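Oveo Wall Basket, Long, Black Wire - Review After One Season

Category: Workshop storage
Bought: two, at full price
Reviewed by: Levente Szűcs

The Oveo long basket is a rectangular wire-mesh tray meant to hang from a rail or be clipped to a flat panel. It is sold in black only. I bought two in June to get small supplies off a white worktop that had become a parking lot for tape and markers. The criteria were simple: the basket had to stay where it was put, hold light items without letting them fall through, and take no area away from the table.

Weight and material. Each basket weighs 466 grams on my kitchen scale, without clips. The wire is coated steel. The coating is even along the straight runs and a little thick at the welds, where it forms small beads. I found one bare spot on the underside of the second basket and touched it up with enamel. The cut ends are folded back under the rim, and I have not caught a sleeve on them.

Mounting. The package contains two hooks and a bag of white plastic clips. The hooks are sized for a closet rod and do not sit properly on square aluminum extrusion. On a slotted bar they rock forward and the basket hangs with its front edge low. I replaced them with a pair of Kovács bar hangers, which have a flat back and a set screw. With those, the basket hangs level and does not move when something is dropped into it. Oveo should offer a flat hook as an option.

The clips are better than they look. They snap around the top wire and are fixed to the panel with a short screw. Spacing is up to the buyer, as the instruction sheet gives no dimensions at all, only a drawing of a finished kitchen. I set mine to match the mesh so the clips land on crossing wires. A clip placed between crossings can slide along the wire until it meets one.
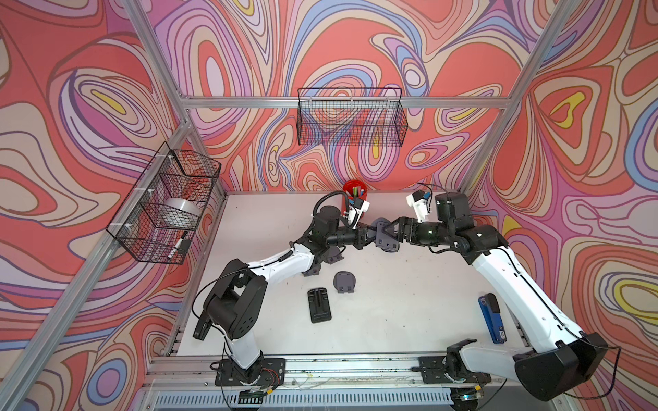 Mesh size is the main limitation. The openings are fine for rolls of tape, tins and markers laid flat. They are too large for hex keys under 2 mm, loose screws, and pencil stubs, all of which go straight through or hang halfway and catch on the next thing taken out. A liner solves this. I cut one from 3 mm cork, which took a few minutes with a utility knife. Oveo lists a fitted liner, but it was out of stock both times I checked.

Open mesh also has advantages. Dust drops through instead of collecting in the corners, the contents can be checked from the side, and a patterned wall behind the basket stays visible. My panels are covered in a Cliltatance wave print, and a solid bin would have blocked a good part of it. Black wire reads clearly against the reds and blues of the print.

Depth is adequate. A roll of tape lying down sits below the rim. A tall spray can does not, and makes the basket front-heavy. For anything taller than the basket is deep, I would use the Omis bucket insert or a separate shelf.

Load. I tested the rail-hung basket with bags of washers, adding one bag at a time. At 2,395 grams the long bottom wires had a visible bow in the middle. They returned to straight after unloading. I would treat that figure as a ceiling and stay well under it for daily use. The clipped basket was not tested to the same load; my panel is thin and I did not want to pull the screws out.

Cleaning takes a brush and a damp cloth. Solvent wipes dull the coating slightly.

Price. I paid 19 dollars per basket, hooks and clips included. The hangers were extra.

Good: weight, folded ends, clips, open mesh.
Poor: supplied hooks, no mounting dimensions, coating at the welds.

Recommended for light supplies on a panel. For rail mounting, add the cost of proper hangers before comparing it with other brands.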